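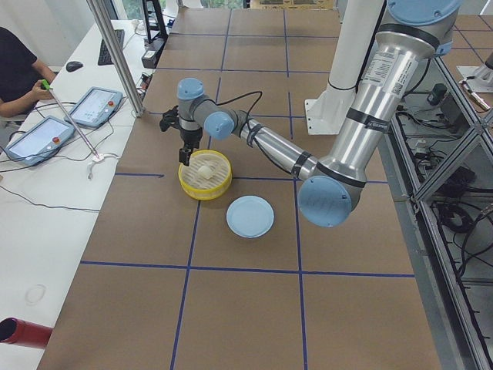
Recipiente amarillo y tapa azul claro, sobre la mesa cubierta de papel kraft.

Lunes, 6:40

Segunda semana con la masa madre a temperatura controlada. El termómetro del armario marca dos grados menos que el de la cocina, diferencia constante desde que moví el armario a la pared interior. Doy por bueno el de la cocina, que contrasté en febrero con hielo fundente y con agua hirviendo, corrigiendo por altitud.

Refresco de la mañana: una parte de cultivo, dos de agua, dos de harina. Harina de centeno integral del molino de Herkgate, último saco del lote de otoño. Absorbe más que el anterior. La mezcla queda densa, se despega mal de la espátula y apenas se nivela sola. No corrijo con agua: si cambio la hidratación pierdo la comparación con la serie de la semana pasada.

El olor al abrir era limpio, con algo de yogur y poca acetona. La semana pasada la acetona dominaba a esta misma hora. Lo atribuyo al acortamiento del intervalo nocturno, aunque también bajé la temperatura y por tanto no puedo separar los dos efectos. Error de planteamiento mío. La próxima serie se hará con una sola variable.

11:15

El cultivo ha doblado. Superficie abombada, burbuja fina en el lateral del tarro, sin líquido separado. Lo anoto como punto óptimo, aunque el criterio es visual y por lo tanto discutible. He pensado en medir el pH en cada refresco, pero las tiras que compré en Drumden tienen una resolución de medio punto y en el intervalo que me interesa equivalen a no medir nada. Un medidor de electrodo exige calibración y limpieza, y la masa ensucia la membrana. Queda pendiente.

Masa principal: 300 g de harina de trigo de fuerza media, 214 g de agua, la sal de siempre y el cultivo en su punto. Autólisis de 30 minutos sin sal. Al terminar, la masa se estiraba sin romperse pero volvía poco; la semana pasada, con la harina de Prurley, volvía bastante más. La de Prurley declara más proteína en la etiqueta, dato que ayuda menos de lo que parece, porque no dice nada de la relación entre elasticidad y extensibilidad. Para eso haría falta un alveograma y el molino no lo publica. Les escribí hace un mes. Sin respuesta.

He amasado a mano, por pliegues. La amasadora sigue con el ruido en el eje y prefiero no forzarla hasta que llegue el rodamiento.

15:50

Cuatro tandas de pliegues, la última casi innecesaria. La masa se sostiene y el borde se redondea al girar el recipiente. Volumen algo por debajo de lo previsto. La cocina se ha enfriado a mediodía – dejé la ventana entreabierta para que saliera el vapor del guiso – y eso explica al menos parte del retraso. Prolongo la fermentación en bloque en lugar de subir la temperatura.

Mientras tanto he releído el capítulo de Sperling sobre fermentación en frío. El manual es ordenado y las tablas son útiles, pero mezcla sin avisar porcentajes sobre harina total y porcentajes sobre harina añadida. Con un cultivo en proporción baja la diferencia es tolerable. Con las proporciones del centeno, no. He rehecho la segunda tabla en una hoja aparte y la he pegado en la contraportada.

19:20

Formado. Primer preformado demasiado apretado, con un desgarro pequeño en la superficie. Reposo y segundo formado más suave. Al banetón con harina de arroz, costura hacia arriba, y al frigorífico en la balda inferior, que es la más estable. Retiré las dos botellas que tapaban la salida de aire.

El horno tarda en recuperar la temperatura después de abrir la puerta: la caída medida el sábado fue considerable. He buscado una segunda pieza de 300 × 300 mm de piedra refractaria para colocarla en la balda superior y ganar inercia. La tienda de Drumden la tiene solo por encargo, con un plazo de hasta tres semanas. Entretanto usaré la olla de hierro, que resuelve el vapor y empeora la base. Papel doble debajo y bandeja vacía en la guía inferior, para frenar el calor directo.

22:05

Refresco de la noche, misma proporción. Agua un poco más fría para compensar que el armario conserva el calor del día. He marcado el nivel con una goma en el tarro; el rotulador se borra con la condensación.

Mañana: hornear a primera hora, directamente del frío, con un solo corte longitudinal. Pesar antes y después para calcular la pérdida. No cortar la hogaza hasta que el centro esté a temperatura ambiente – la vez anterior no esperé y la miga quedó gomosa en todo el tercio inferior. Pedir otro saco a Herkgate y preguntar por la fecha de molienda.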